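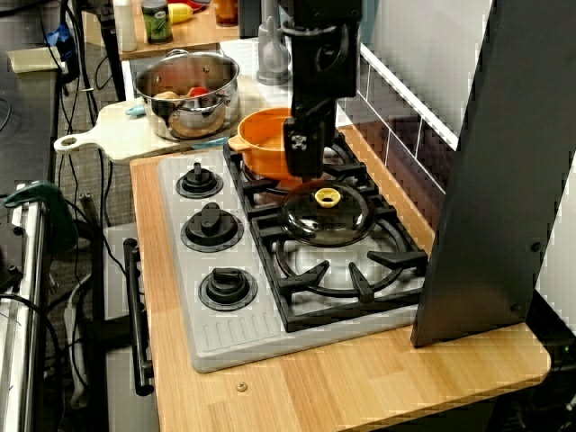

The children's cooking corner at the Cornitz toy library, with the orange pot on the rear grate and its glass lid resting by the front burner.

The Cornitz toy library has put a play kitchen out on its main floor, and families can use it during regular opening hours starting July 10, 2026.

The stove has a light gray top with three black knobs down the left side and two black grates. It is set into a light wooden countertop. A steel pot with play food in it stands behind the stove on a white cutting board, and there is a sink with a gray faucet beyond that.

The orange pot and its glass lid are meant to stay with the stove. Everything else on the shelf can be swapped for pieces from the lending collection, which now holds 1,317 items.

"Children go for the lid first," said Ekua Acheampong, who runs the Saturday sessions. "They like setting it on the pot and taking it off again. Some will do that for most of their visit."

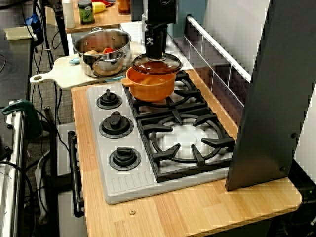
Acheampong said the kitchen was planned in February, after parents asked for something that two or three children could use together. The library spent $2,000 on the corner, including the counter and new flooring. A toy sale in the spring brought in $600 of that, and the rest came from membership fees. The library has 371 member families.

The play food and the steel pot get washed every Monday, when the library is closed. Parents are asked to put the food back in the pot before they leave and to tell the desk if a knob comes loose.

Small items from the corner can't be checked out for now. Simão Serrano, who handles loans, said a second set of pots and pans is on order and should be ready to borrow by the end of the summer - members can add their names to the list at the front desk.

Entry to the play area is free for members. Visitors pay $2 per child, and adults get in free.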